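Plustau Two-Arm Bench, Walk-Round Checklist
Ultville workshop, September 2019
Checked by: Vandana Kashyap

1. Base plates bolted down: OK
2. Purple cables routed over the elbows: OK, though I do keep fussing over them
3. Work surface wiped: a few smudges toward the front, please see to it
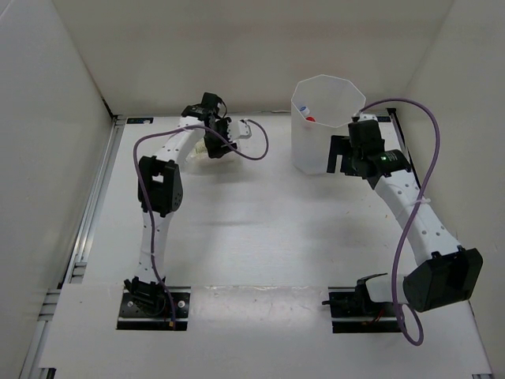 Jyoti Singhal: I'd still sort my recycling faster by hand, dear, and do the dishes too!

4. Stop button tested: OK
5. Finger grip on bottles: watch

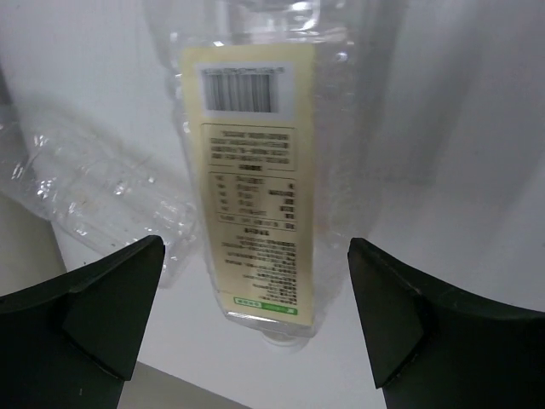 Tidying up is where I'd love these machines to earn their keep, and I do think they'll get there (maybe by November!). A bottle held cap down, label and all, still wants somebody standing by the stop button. Recheck in 30 days.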